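Zastside
Home | Posts | Replies | Media

Posts by Zastside, April

1/ Notes from the Cemby open day at the Plevedham site. I went for the desk-wiping demonstration. The arm runs on a Rácz controller, firmware 4.

2/ The task is removing marker from a white desktop with a cloth held in the gripper. Contact force is logged at 128 Hz. The speaker gave 30 seconds as the target for a small patch.

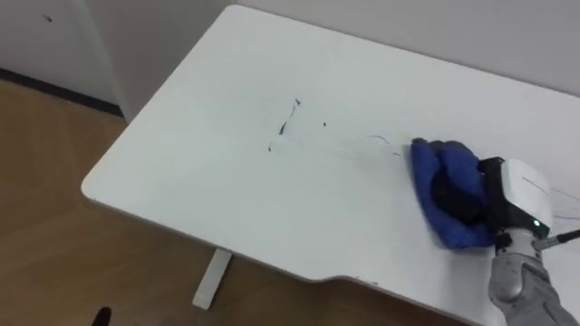 Blue cloth on the desk, marker strokes still to do.

3/ I asked how it decides a patch is clean. Answer: it compares brightness against a stored reference of the bare surface. Their bench figure is 97 per cent agreement with a human check. I would like to see that repeated on a desk with old scuffs.

4/ Cloth handling was covered separately. Folding gives a thicker pad and spreads the load, but the grip point then matters more.

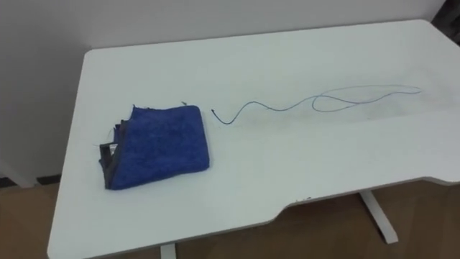
5/ Thin cables were my other question. The planner treats them as obstacles if the depth camera picks them up. Pale ones on a white surface are a known weak case, and no fix is scheduled.

6/ Slides to follow from Cemby. I'll post the force plots if they are included.

Recent posts
Gripper pad wear, part two
Reading a force log
Plevedham: parking and site access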